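An Afternoon at the Skaltar Open Lab in Prusbridge

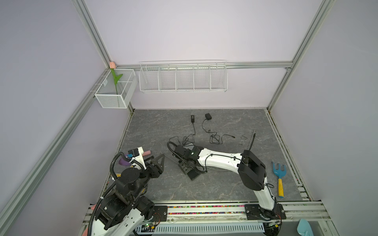
Plencombe Makers' Club: Visits and Outings

I had been meaning to write this up ever since we got back in August, and Izzati Ginting has reminded me twice now (kindly, both times), so I have made myself a pot of tea and here goes.

There were 13 of us in the end, which filled the minibus very nicely once the bags had been persuaded under the seats. The road into Prusbridge is being dug up on the river side, so we went the long way past the reservoir and still arrived in time for the two o'clock welcome, with a few minutes left over for those who wanted the restroom and those who wanted to admire the bicycle racks. You know who you are!

Skaltar is a small research lab on the second floor of what used to be a seed warehouse, and once a year they open the doors to anybody who writes in and asks. Our host was Tarek Hegazy, who gave up his whole afternoon for us and never once looked at the clock, even when Izzati got going on gear ratios. He started us off in the meeting room with some slides and a plate of date cookies from the El Sherbiny bakery downstairs, and I will say now that if the research ever dries up they could do very well out of the cookies alone.

The subject of the day was how you teach a pair of robot arms to tidy up a table. I had gone in thinking that somebody sat down and typed in every movement, and Tarek was very patient with that idea. What they do is have a person steer the two arms through a job by hand, again and again, while the computer records where every joint was and what the cameras saw. Each run is called a demonstration. Then a program studies the whole pile of them and learns to produce movements of its own for a table it hasn't met before. People have been doing this for some years, Tarek said, and the lab makes no claim to having thought of it.

Their own piece of the puzzle is what they call "messy starts." In most of their early demonstrations the person began with everything set out neatly, the arms parked in the same spot, and the job went smoothly from beginning to end. The trained robot was splendid so long as the world looked like that. Nudge a toy a couple of inches, or let the gripper miss on the first try, and it had no idea what to do next, never having seen anyone get out of trouble. So they began recording on purpose from awkward positions, with things lying at odd angles and cords wandering across the table, and they asked the person steering to make a small mistake now and then and put it right. They have 2,517 demonstrations in the collection so far, and 16 people have taken a turn at the steering, two of them high school students who Tarek says are better at it than he is.

After the slides we went through to see the workspace itself, in two groups so that everyone could get a decent view. I'd expected something a good deal grander and I liked it all the more for being what it was, a little room within a room, with pale lavender walls and silver rails and a gray marbled floor for the arms to work over. The arm on the left has quite a lot of black to it and the other is mostly white. Someone has put an artificial tulip in the mesh basket in the back corner, and several of us were very taken with it.

On the table were some power adapters with their cords in a fine old tangle, and a toy rake with a yellow handle lying off toward the right. I felt quite at home, as it looked a lot like my own bench. Cords are the hard part, it seems. A rake is the same shape wherever you put it, but a cord takes a new shape every time you touch it, and pulling on one bit moves another bit that you weren't thinking about. Tarek pointed up at the wire shelf on the back rail, which has 5 compartments, and explained that putting things away up there is the longest job they have tried, as the program has to choose a place as well as manage the grasp.

Now for the results, which I wrote on the back of my parking slip and hope I have right. They trained the program once on neat starts only, and once on a mixture of neat and messy, using the same number of demonstrations each time to keep it fair. On a neat table there was very little between them. On a messy table the mixture came out well ahead, and the big difference was in the second try. When the first version missed a grasp it tended to carry on as if it were holding something, while the second one would generally back off and have another go. The thing that surprised the lab was how few messy starts you need in the mixture before it helps. Past a certain point, adding more didn't do much, and the program became a bit hesitant, hovering before it went in. They don't know why yet, and Tarek was quite cheerful in saying so.

Izzati asked about tangled cords in particular, and the answer was that both versions still find them difficult. A single cord goes fairly well. With two crossing each other, the arms sometimes need to work together, one holding and one pulling, and that has to be steered very carefully in the demonstrations or the program picks up bad habits. They are trying out a shorter kind of recording for this, covering only the few seconds of untangling.

We finished back in the meeting room with the rest of the cookies and a great many questions, some of them even about robots. I asked whether it would matter if the person steering was left-handed, and it was a better question than I knew, as they've been wondering that themselves and are going to look through the recordings to see.

A big thank-you to Tarek and everyone at Skaltar for having us, and to Izzati for doing all the driving, including the bit in reverse behind the bakery. If you left a green umbrella on the minibus, it's in the club room, on the hook by the kettle.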